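Manipulation Software Group: Minutes, 27 March 2018 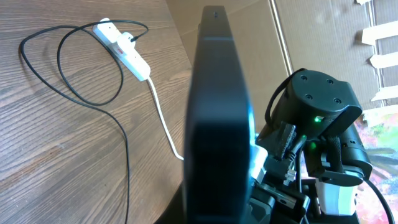
Page last changed by Fionnuala Conneely (revision 4)

Present: Dineo Nel (chair), Daithí Daly, Fiachra Egan, Fionnuala Conneely (minutes)
Apologies: Diarmuid Moriarty

1. Previous minutes
Accepted with one correction. The item on log rotation should refer to Zollis, the recorder, and not to Irkik.

2. Wrist view and segmentation
Daly reported on the table segmentation node. On the power strip task the plug and the red switch are both found against the white body of the strip. The black cable on the wood is the weak point. Where the loops overlap, the node returns two or more separate segments, and the tracker then assigns new IDs on every update.

Egan asked whether the dark grain lines in the tabletop contribute. Daly has not separated the two effects. He will rerun with the grain filter off.

Large dark objects close to the lens are still passed to the planner as unknown space. Nel wants them masked before the depth step. Agreed that the mask will be a static file per gripper, with a dynamic mask deferred.

3. Planner (Irkik)
Ticket 2622 remains open. With a cable in the workspace the planner treats the full bounding box as an obstacle and rejects approaches that are clear. Egan has a branch that replaces the box with a chain of short capsules. Planning time on his machine is about 300 ms per query. Nel considers this acceptable for approach moves but too slow for replanning during contact. The branch will be merged behind a flag, default off.

4. Control loop
The watchdog tripped during the long run on Mulcahy, the bench computer. Conneely traced the trip to the logger blocking on a disk write. The write will move to its own thread. The watchdog limit stays as it is.

5. Tooling
Zollis drops the wrist stream timestamp when a recording is split. Replay is then off by one message at each split. Moriarty sent a patch by mail; it needs a test before review. Of the 52 replay tests, those that use split recordings are to be marked as expected failures until the patch is in.

6. Actions
Daly: rerun segmentation with grain filter off; write static mask file.
Egan: merge capsule branch behind flag; update ticket.
Conneely: move logger write to separate thread.
Moriarty: add split recording test to patch.

7. Other business
Nel asked that parameter changes on Mulcahy be committed the same day. Next meeting to be set by mail.

Search minutes and notes Go
Comments (4) Share

Related pages
Irkik: obstacle types and flags
Zollis recording format
Nesora gripper driver, release notes
Watchdog settings on Mulcahy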